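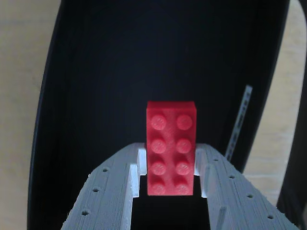

4. Sentencing submissions and the final sentence

4.1 The question

Section 3 set out how the cases were chosen. We now turn to the main question of the paper, whether the length of sentence asked for by the prosecution has any bearing on the length the court gives. The cases are all convictions for bribery of a foreign public official or for a closely linked money offence, and all were heard in a court where both sides may put a written recommendation before the judge. In some courts the prosecution is not allowed to name a figure, and cases from those courts were left out at the first stage.

The final set holds 44 cases. In each one we have the prosecution's written submission, the defence's reply and the sentencing remarks. Where a case had more than one defendant we took only the person named first on the charge sheet. This is a crude rule, but it was fixed before the papers were read and we kept to it.

4.2 How the submissions are built

The prosecution submissions follow much the same order from one case to the next. They begin with the facts as found at trial, move to the sums paid or promised, and then deal with the harm done to the country whose official was bribed. A figure or a range comes near the end. The longest submission in the set runs to 50 pages without its exhibits. The shortest is a letter.

Defence replies are less regular. Most rely on age, health, earlier good character and time already spent in custody. Eight of them raise what we call a political argument, by which we mean any claim that the defendant was charged because of a dispute between governments, or was treated more harshly on account of one. The prosecution answered this argument in six of the eight cases, usually in a single paragraph, and in the other two let it pass.

We coded a reply as political only where the claim was made in the body of the document. Letters of support from friends and former colleagues often say similar things in stronger terms. They were read but not coded, as the defendant does not always choose their wording.

4.3 The Brimgate case

The Brimgate case shows how the coding works in practice. Brimgate was a trading company that paid a consultant to win port contracts abroad. The consultant was convicted after a trial on five of seven counts. The prosecution asked for a term of six years and a fine. The defence asked for time served, and said that the case would not have been brought had the two governments not been in the middle of a quarrel over tariffs.

The judge gave three years. In the remarks, the tariff dispute takes up two sentences. The judge said that the court had heard evidence about payments and none about trade policy, and that the first was what the jury had decided on. The reduction from six years was put down to the defendant's age and to the conditions in which he had been held before trial. We therefore recorded the political argument as raised and rejected, and the personal argument as raised and accepted in part.

The Van der Linden case is harder to place. There the judge also refused the political argument, but went on to say that the defendant had "plainly been caught up in matters larger than himself". The sentence was well below the range asked for. Both coders first recorded the argument as accepted. On a second reading we changed this to unclear, since the phrase comes in a passage on the defendant's junior role in the company and may refer only to that. The hearing took place on 06/10/2018, and the written remarks were not released until the following June, so it is possible that they were revised in between.

4.4 Results

In all 44 cases the sentence was at or below the figure asked for by the prosecution. It was never above it. Where the prosecution gave a range, we took the lower end, and the finding still holds. In 18 cases the sentence was less than half the term requested.

The political argument did not go with shorter sentences. The eight defendants who raised it received, on the whole, much the same share of the requested term as those who did not. The group is too small for a formal test to mean much, and we do not report one. What can be said is that no judge in the set stated that the argument had reduced the sentence.

Time in custody before trial matters more. Defendants who had been refused bail were given shorter terms compared with the request than those who had been released. Several judges treated distance from family as a reason to count this time more generously, above all where the defendant was a foreign national. In the Vandance case the judge said so in clear terms and took a further four months off the sentence.

4.5 Limits of the material

Three points should be kept in mind. First, the set contains only cases that ended in conviction. A political argument might do its work earlier, for instance in a decision not to prosecute, and our papers would not show it.

Second, parts of some submissions are blacked out. This is most common where the defendant had given help to investigators. The Velley submission has whole pages missing from the section on co-operation, and we cannot tell how far that help explains the short sentence. We kept the case in, but the results are the same in substance if it is removed.

Third, the prosecution may ask for more than it expects to get. If so, a sentence below the request is not a sign of lenience and tells us little about the judge. Some defence replies make this complaint directly. We found one case in which the prosecution lowered its figure at the hearing, after questions from the bench, and there we used the written figure for the sake of consistency with the rest.

Section 5 looks at fines and confiscation orders, which follow a different pattern and were often settled between the parties before the hearing.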